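Search the forum
Search this topic only

Leaving teaching to start a small learning centre – am I being daft?

marrowfield
Hello all. I've been reading this board for a good long while and never had the nerve to post, so please be gentle with me. I've taught for 26 years, the last lot of them in a big secondary, and my husband and I have more or less decided that we want to open a small place of our own. Evening and weekend classes to begin with, reading and maths mostly, for children who are slipping behind and whose parents can't stretch to private tutors. We'd call it Ellico, after the lane my gran lived on.

The thing that pushed me over was a meeting in August where we were told to move a whole group of children down a set so that the results would look tidier. I said my piece, I was thanked for it, and the list went up exactly as it was before. I came home and sat in the car for a long time. I love the children and I still love the job when the door is shut and we're getting on with it, but I can't keep nodding along.

We have 4,000 put by and a promise of two rooms above the old leisure hall in Nerau at a kind rent. Has anyone here done anything like it? What did you wish you'd known?

pipkin_in_the_rain
Oh, what a lovely post, and no, you're not daft at all. A friend and I did something very similar (after-school reading club, one room, terrible carpet) and it was the happiest stretch of my working life, even the winter when the boiler went and we all did spellings in our coats. Start small. Keep your first group to five children if you can bear to turn people away, and let the parents do the talking for you. We never paid for a single advert.

Do get your insurance and your checks sorted before you so much as put up a poster, though. It took us far longer than we'd planned.

Dario Lombardi
I'm going to be the grump, and I hope you'll forgive me, as I mean it kindly. I left under much the same cloud as you and I regretted it for years. You say the school wouldn't listen, and I believe every word, but the children in that lower set are still in that lower set and now they'll have one fewer person in the building who minds. A centre above a leisure hall will help the families who hear of it and can get there of an evening. The rest won't come near you.

I'd also look very hard at the money. Our first year cost us 3,485 before we'd bought a single book, and that was with free chairs.

marrowfield
Thank you both. Dario, you've put your finger on the bit that keeps me awake, and I shan't pretend I have an answer. I've thought of going part time and doing both, but my head has already said no to that once, rather briskly.

May I ask what the 3,485 went on?

Dario Lombardi
Rent up front, a deposit, insurance, a fire door we hadn't been told we needed, and a solicitor to read the lease. The fire door was the one that hurt. Ask your landlord in writing who pays for that sort of thing.

tealeaf_nishad
Nishad here, I run a homework club out of a sports centre, so I can speak to the leisure hall side of it. The good part is that the families already know the building and there's usually parking. The bad part is noise. We have badminton under us and there are evenings when I'm teaching fractions to the sound of what might as well be a herd of cows. Go and sit in your rooms at the very hour you mean to teach, before you sign anything.

The other thing is bags and coats. Children arrive with an astonishing amount of stuff and if it comes into the classroom you lose a good part of your lesson to it. Ask if you can have the use of the changing area.
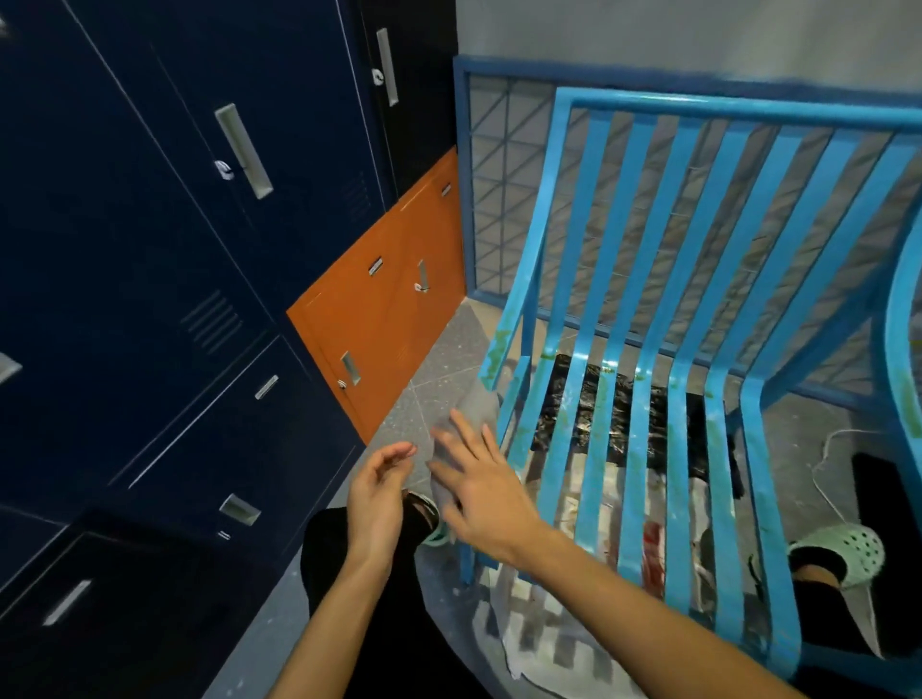
Navy and orange lockers, with the blue bench alongside.

Even a few of those would see you right. We give each child the same one every week and the little ones are ever so proud of having a key.

pipkin_in_the_rain
Seconding the bags point very strongly! We had hooks and they came off the wall.

Dario, I do want to come back to you on one thing, with love. I don't think it's fair to say that leaving means you've stopped minding. Some people can stay and fight and some of us get so worn down that we're no use to the children in front of us. I was snapping at eight-year-olds by the end. I was a better teacher in my one room than I'd been for years in the big place, and three of my reading club went back to their school with enough puff in them to ask to be moved up.

Dario Lombardi
That's a fair knock and I'll take it. I was talking about myself more than about anyone else, I suspect. I went back in the end, to a different school with a very decent head, and I do think there are more of those than this board sometimes lets on. So I'd add that as a third road – try another school before you give up on the lot of them.

iro_and_chalk
Iro, long-time lurker, retired now. My wife and I opened our own small school when we were younger than our own children are today, and we made every mistake going. I agree with Dario on the lease and with Pipkin on nearly everything else. What I'd say to marrowfield is to write down now, while you're still cross, what it is you won't do. We had a page of it pinned inside the cupboard door. No moving children about to please an inspector, no favours for the families who gave money, no shouting. When things got tight we were tempted by all of them at one time or another, and it helped to have it there in our own handwriting.

Don't hand in your notice until you've had one full term of evenings, either. You'll be tired but you'll know.

tealeaf_nishad
Oh, I like the page in the cupboard. I'm going to pinch that.

I don't agree about waiting a whole term, mind you. I tried to do both and did neither of them well, and it was my own two at home who got the worst of it. If the savings will carry you, a clean break may be kinder.

marrowfield
Updating, 2022-12-01, as I promised Pipkin I would. We went and sat in the rooms at teatime with a flask, as Nishad told us to. There's a dance class below us but it finishes early, and you can hear the music without it getting into your teeth. The landlord has put in writing that doors and alarms are his to pay for, so thank you, Dario, you may have saved us a very nasty surprise.

I haven't handed my notice in. I've asked for an interview at another school in the new year, and we're starting Ellico with one evening a week in the meantime, reading only. My husband has written our page and I've crossed out half of it and put it back again. Iro, could I send you a message about how you worked out fees for brothers and sisters? I keep going round in circles with it.

iro_and_chalk
Please do, my messages are open. We charged for the eldest and asked the others to bring biscuits.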